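Old desktop shuts off by itself, is it worth fixing?

Posted in Mumside > Home & Tech

plurel744
Hi all. Family desktop is years old and keeps switching off in the middle of things, usually when my daughter has homework open. No warning, just black. Sometimes comes back right away, sometimes I have to wait. Shop in town quoted me $140 just to look at it, parts extra. I took the side off and had a look, lots of cables, no idea what I'm looking for. Windows is up to date. Is it worth the money or do I just buy a new one? Budget is tight till June.
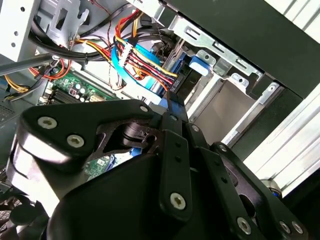

2 replies

Morkatix
Don't pay the 140 yet. Sudden black with no warning is mostly heat or the power supply, and you can check some of that yourself.

Unplug it from the wall first, not just the switch. Hold the power button in for 5 seconds after. Then get the dust out with canned air, short bursts, can upright. Hold the fan blades still with a finger. Do it outside, trust me.

Next push every power cable in where it meets the board. They work loose, esp if the thing got moved. Memory too, one stick at a time, click it back in. 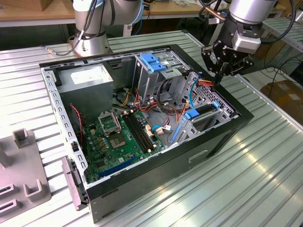

If it still dies after all that, try a diffrent outlet and skip the power strip. Mine was the strip, felt pretty dumb. After that I'd suspect the power supply. Do NOT open the supply itself, just swap the whole thing. Used ones are cheap but I'd get new for that part.

And back up the homework today, before any of this. USB stick is fine.

mellor_566
just get a laptop. had the same problem, spent a whole weekend on it and it died for good anyway. the refurb ones are ok, check the return policy tho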